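Breakfast station, entry 16
August, begun 9:40 am
Whitelaw building, ground floor kitchen room

Purpose of today's work was to settle the table layout for the breakfast station before the written instructions go to Gristance for review. The previous layout had the kettle and the toaster sharing the right side of the table. Colleagues at Flunddale reported that the two cords crossed and that the kettle had to be moved each time the crumb tray was pulled. The kettle has accordingly been taken off the list and will be treated as a separate station.

The table was wiped down and left for 5 minutes before anything was set out. The revised item list is short: one toaster, one mug, one cloth, sliced bread. Plates and cutlery are held back on the trolley until the toast is ready to be served. The jam and the butter dish are also on the trolley, on the lower shelf.

Bread is the plain brown sandwich loaf from the Kollitz order. The end crusts are set aside, as they lean in the slot and colour unevenly. Anyone opening a new loaf should write the month on the bag and close it with the clip.
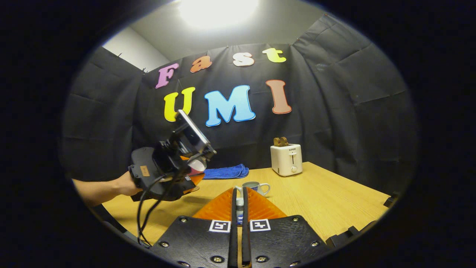 Table during the session: toaster at right with a slice in the top, white mug, blue towel folded at left.

The toaster position is satisfactory. On the right side of the table the lever and the dial can both be reached without leaning across the mug, and the front faces out over the table. I would ask that it be kept there by all groups using the room. The SUPOR unit replaces the older toaster, which has gone to the storeroom with its box.

Dial setting was discussed at some length. The instructions currently say "medium", a word that has been read differently by different people. I propose that we put a small dot of tape beside the dial at the agreed setting and refer to the dot in the text. Pending agreement, the dial is to be returned to its lowest setting at the end of each session.

The mug with the dark blue interior is retained. A paler interior was tried earlier in the month and tea stains showed badly by the afternoon, even after rinsing. The handle is to be turned to the right at the start — this was left open in the last version and caused some confusion.

The towel is less settled. Folded flat it takes up little room, but the fold loosens with handling and the edges creep toward the middle of the table. A smaller cloth of the same colour may be the better choice. I have asked for 6 from the linen supplier and will compare them when they arrive.

Power: the toaster is to be plugged directly into the wall outlet. The extension lead in the drawer is labelled 2000 W and is reserved for the kettle station.

Cleaning at close: unplug, allow the toaster to cool, empty the crumb tray over the organics bin, wipe the table along the grain. Crumbs gather along the far edge and are easily missed.

Outstanding:
Tape for the dial, colour to be agreed.
Confirm with Flunddale that the trolley may stay in the room overnight.
Replace the bread clip, which is cracked.
Revised layout sheet to Gristance once the cloth has been chosen.

Closed 11:15 am. Table cleared, bread returned to the cupboard.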